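Chapter 6
Whose Seal Is It Anyway? Towns, Tokens and the Things They Stamp

I should own up at the start - I came to civic seals by accident. I was in the record room at Starnden one July, looking for something dull about drainage rates, and the archivist, Zdislava Urban, put the wrong box in front of me. Inside were wax impressions of the borough seal, wrapped in old newspaper, and I never did get back to the drains.

If you've read the last chapter you'll know how a town got its charter. A seal was what came next, and in many ways it mattered more to ordinary people. Hardly anyone in Starnden ever saw the charter. Plenty of them saw the seal, hanging off a lease or an apprentice's papers, and they knew what it meant even if they couldn't read a word of the rest.

The Starnden seal shows a ferry with a heron standing in it (the heron looks more like a goose on the early ones, and I've had arguments about this!). There are 1,042 surviving impressions in the borough collection, and 812 of those come from the same matrix, the metal die that was pressed into the wax. You can follow the damage on it from one lease to the next. First there's a nick in the heron's beak, then a crack through the oar, and by the end the poor ferryman has hardly any face left.

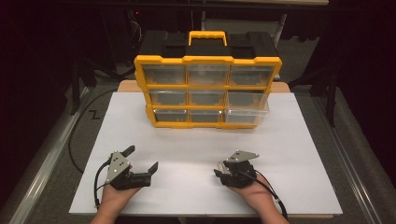 Fig. 6.1 Parts organiser with nine clear drawers and a carrying handle.

So why did the town go on using a worn-out seal? Areti Theodorakopoulos, whose essay you'll find in the reading list, thinks the wear itself became a kind of proof. A clerk who knew the crack would trust a document that had it and be suspicious of one that didn't. I like this idea a lot, though I'm not fully convinced - a new matrix cost money, and the Starnden council hated spending it.

We'll come back to that quarrel in the second half of the chapter, along with the Brolar forgery case, where a baker sealed his own lease with a carved turnip and very nearly got away with it. Before then we need some basic terms. Matrix you've already met. The others are impression, legend and counterseal, and I'll take the legend first.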